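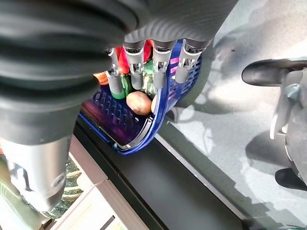 Grinport, Thu 10 March

Elter releases new version of Samano page layout tool for digital magazines

Elter, the Grinport software company, today released a new version of Samano, its program for preparing magazines and catalogs for phones and tablets. The update is free for all customers who have a current license.

The largest change is in the preview. Until now, an editor had to export the full issue before looking at it on a tablet. With the new version, a single article can be sent to the device while the rest of the issue is still being edited. In our own tests with an issue of 333 pages, the preview of one article was ready in 35 seconds.

Samano now also keeps the portrait layout and the landscape layout of an article together. If the editor moves the article to another place in the issue, both layouts move with it. Many customers asked us for this, and we are glad that we can finally deliver it.
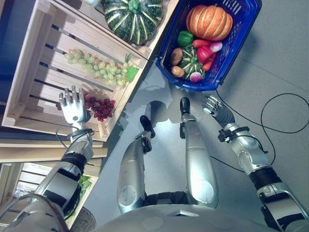
The limit for one issue was raised from 396 to 2000 articles. This is mostly of interest for publishers of catalogs, who before had to divide their content in several issues and connect them by links. Old issues open in the new version without conversion. After they are saved, they cannot be opened in the earlier version, so we recommend to make a copy first.

The publishing house Takeda has used a test version since September for two of its monthly titles. Its production team reported several errors in the handling of embedded fonts, and these are corrected in the release.

Samano can be downloaded from the customer area of the Elter website. The manual is available in English and German, and a Spanish manual will follow. Questions about licenses can be sent to the Elter sales office in Grinport.

Comments (3)

pagemonkey
Does the single article preview work over wifi or do I still need the cable?

Elter Support
Both are possible. For wifi, please turn on "Local devices" in the settings and restart the program.

lowercase_r
Installed it this morning. Portrait and landscape staying together is great, but my custom shortcuts are gone.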